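Mazza moves! News from the back bench

If you have been in on a Monday evening lately you will have heard it before you saw it: a sort of rising hum from the back bench, a click, and then usually a cheer. That is Mazza, the Tarnbridge workshop's home-grown robot arm, and as of this month all of its joints turn, in the right direction, when they are told to. I have been itching to write this up since the spring and Dale has finally given me a page and a half.

For anyone who joined over the summer, Mazza began as a conversation over the kettle. Aaliyah Sawatzky wanted an arm that could live on a kitchen worktop and move light things about, mugs and spice jars and so on, for her aunt, whose hands are not what they were. Jaime Guerreiro had a box of stepper motors from a dead plotter. Sherif Sqalli said it couldn't be done for less than the price of a decent bicycle, and was then somehow put in charge of the wiring. The total so far is £188, not counting filament, and he has been very good about it.

What we've built

The base is a disc of 18 mm birch ply with a big bearing let into it, and it is the best bit of woodwork on the whole project (thank you, Pádraig, who routed it twice when the first one came out a whisker too tight). Everything above that is printed. The upper arm and forearm are each in two halves, bolted along the seam, with the belts running inside where they can't catch on a sleeve. We printed the first set in PLA and the shoulder bracket crept under load over a fortnight, so by the time August came we were on our second set, in PETG with thicker walls, and that has stayed put.

The shoulder was the hard part, as everybody warned us it would be. An arm stretched out flat is a long lever and the shoulder has to hold all of it up, plus whatever is in the gripper. We tried a straight belt drive first and it held nicely until Jaime added a mug, at which point it sat down slowly on the bench like a tired dog. The current version has a second stage of reduction and a pair of springs off an old desk lamp to take some of the weight. It is slower, but it holds its pose with a full jar of chickpeas and I could watch it do that all evening.

The motor drivers are on a Rurkell board. We had a spare from the laser cutter rebuild and it has turned out to be a lovely thing to work with, plenty of connections and a proper screw terminal for the emergency stop. The stop button itself is large and red and lives on a long cable, and the rule is that one person drives and another person holds the button. Please keep to this even if you're only nudging the wrist round to look at a bolt.

The gripper

We are on version 4. The first had three curved fingers and looked wonderful and picked up nothing but a tennis ball. Since then we've gone steadily plainer, and the one that's fitted now is a simple parallel pair: two flat fingers on a rail, opening and closing together, driven by one small motor with a screw. The pads are cut from a silicone baking mat. Pádraig glued the first lot and they peeled, so now there's a groove down the back of each finger and the pad folds round into it.

It opens wide enough for a spice jar and for most mugs if it takes them by the handle. It won't manage a wide soup bowl, and we have agreed to stop trying for now. Aaliyah's aunt came in to meet it and her view was that bowls can stay where they are and could it please do the pepper.

Learning in a pretend kitchen

Now for the part I'm most excited about, which is happening on the old gaming PC in the corner by the coat hooks. While the printed arm has been in bits (it is in bits a lot), Aaliyah has been teaching herself to use a simulator, and has got a complete kitchen running in it with a robot arm at the island. You can swing the arm about, open and close the gripper, send it off to a spot on the worktop and see what it would have hit on the way, all without anyone needing to hold the red button.

I was a bit sniffy about this to begin with. I like things I can pick up. Then I watched her send the arm round to the side of the sink by the obvious route, straight line, no messing, and it went clean through the tap. On the bench that would have been a broken finger and an evening with the superglue. On the PC she laughed, reset it, and added a rule that the hand has to go up before it goes across. That same rule is now in Mazza's code, word for word, and it has saved us at least one lamp.

The arm in the simulator is a ready-made model, much smarter than ours, and the proportions are different, so you can't simply copy the joint angles over and hope. What does carry across is the thinking: where to come in from, how high to travel, where to stop and wait. Aaliyah writes each move as a list of places for the hand to be, and a separate bit of code works out the joints for whichever arm it's talking to. Sherif wrote the half of that which deals with Mazza and would like it known that it took 37 tries to get the elbow to bend the right way.

We've been using the waiting position as our test. The hand comes to a halt over bare worktop beside the sink, a short way up, fingers open and nothing in them, and from there it can set off to fetch or come down to let go. It sounds like nothing much. Getting an arm to arrive at the same calm spot from anywhere else in its reach is most of the battle, though, and it's a good place to begin if you fancy having a go yourself.
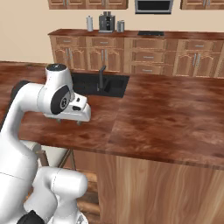 Back on the real bench

So how does Mazza do at the same job? Pretty well! We marked out a pretend sink with masking tape, stood a length of copper pipe at the back of it for a tap, and ran the waiting move over and over one Monday until the building closed. The hand stops where it should to within the width of a finger, which is fine for hovering and not yet good enough for picking up. Most of the error is slack in the wrist. There's a printed gear in there with a wobble you can feel if you hold the hand and twist gently (power off, please), and Jaime has a metal replacement on order from Vevex.

We've also learned to let it warm up. The belts settle after the first few minutes of moving and the readings before that are all over the shop, so we now run a little stretching routine first: base left, base right, shoulder up, elbow out, wrist round. Pádraig has set it to music. I won't tell you what music.

Lifting is next. The design target is up to 40 grams over an empty mug's weight, held at full stretch without the shoulder complaining, and we're close enough that Sherif has gone quiet on the subject. The chickpeas were held in close to the body, so that one doesn't count.

Things we could do with

If you have any of these at home and would part with them, there's a crate with MAZZA on it under the back bench.

Mugs, odd ones, the uglier the better. We will break some.

Offcuts of real kitchen worktop, any finish, long enough to clamp down at both ends. The bench is scarred all over and the gripper pads drag on it in a way they wouldn't at home.

Silicone baking mats past their best.

A tap. Any old kitchen tap with a tall spout, working or not. The copper pipe has been a good servant but it's thinner than a real one and I think we are getting cocky.

Small silver-coloured bar handles, the sort you get on kitchen drawers, for when we start on opening things. We aren't there yet by a long way, but Jaime has been drawing hooks on the backs of envelopes.

Come and have a go

We meet on Mondays from half past six at the back bench. You don't need to know any code. The most useful person last time was Dale MacPherson, who came over to ask us to turn the noise down, sat on a stool with a pencil and ended up redrawing the cable route through the elbow so that it doesn't pinch any more. If you sew, we want a soft cover for the forearm. If you're handy with a file, there are always printed parts that want their edges taking off.

Younger members are welcome on the simulator with a grown-up alongside, and I'd say it's the best first evening for anybody, whatever their age. You sit down, Aaliyah shows you the keys, and within ten minutes you've knocked the hand into the worktop and are cross about it and want another turn. She keeps the start-up notes taped to the side of the monitor. Please leave them there, and please save your work in your own folder, as two people's moves got mixed together last month and the arm did something very odd near the cooktop.

The printed files for the base, both arm halves and the gripper are on the workshop shared drive under Mazza. Use the PETG set. The older shoulder bracket is still in there, marked OLD in capitals, and Pádraig is going to move it out of the way as soon as he remembers his password.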